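We use cookies to improve your reading experience. Accept | Settings

Color coding of pipes

Color coding of pipes is the practice of painting or molding pipework so that its contents can be told at a glance. Supporters claim it prevents accidents. The evidence is thinner than the claim, and much of it comes from paint sellers. 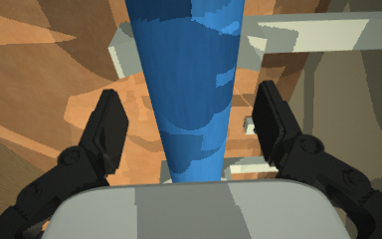
A tapered blue post, computer rendering.

Blue is often said to "mean water." It means that only where a local code says so. In the Trorov works survey, 12 of 102 blue lines carried something else, and 19 had no record at all. The survey's author, Erzsébet Pintér, blamed repainting. Her critics pointed out that she had no paint records to go on, and the point has not been answered.

A second claim, that workers read color faster than labels, rests on a small trial at Kuto. It was never repeated.
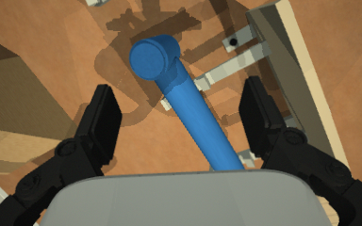
Origins

Popular accounts credit the Czarnecka dye house with the first color scheme. No drawing or invoice supports this. The story seems to start with an anniversary booklet, which also gets the founding year wrong.

Criticism

Colors fade, and lighting changes how they look.
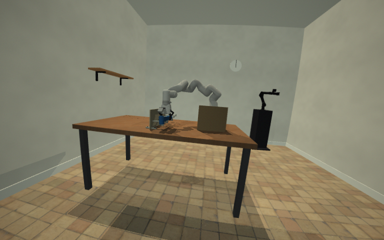 Color-blind readers are poorly served by any scheme that pairs red with green. The Grorkska handbook promises "100 percent recognition" but does not say who was tested. Most codes now require a written label as well, leaving it unclear how much work the color does.

Last edited Jun 1, 2022 | Contact | Back to top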